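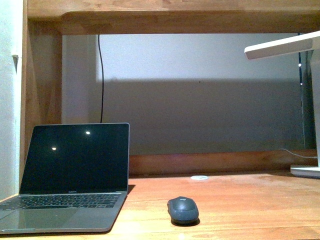 Reading time: 3 minutes

Week 3 handout: Keeping a commonplace book
Writing From Life, with Liudmyla Kobzar

Welcome back! This week we get to my favorite part of the course, and I'll try not to run over again.

A commonplace book is a notebook where you copy out things other people wrote: lines of verse, recipes, jokes, a paragraph from a letter. Readers in the Renaissance kept them under headings such as Friendship or Anger, and schoolboys were made to fill theirs from Latin authors. John Locke got so keen on the habit that he published his own way of indexing one (we'll try it in class, and it's much more fun than it sounds).

Copying by hand slows you down to the speed of the sentence. You start to notice where a writer puts the verb, or how long she makes you wait for it – and that noticing sneaks into your own drafts.

How to start
Leave the first two pages blank for an index. Number the rest as you go. Write the source under every entry, with a page number if you have one. Typing is fine if your hands get sore, but please do at least one entry with a pen.

For next time
Copy three passages of no more than 60 words each. Under one of them, write a short reply to the author. Argue if you like!

Reading
Course pack, pages 245 to 252. Vibeke Ragnarsson's essay on her grandmother's recipe cards starts halfway down the first page. Look closely at what she leaves out of the soup recipe – we'll begin there.

Fotis Chrysikopoulos has spare notebooks if you need one. Ask him before class.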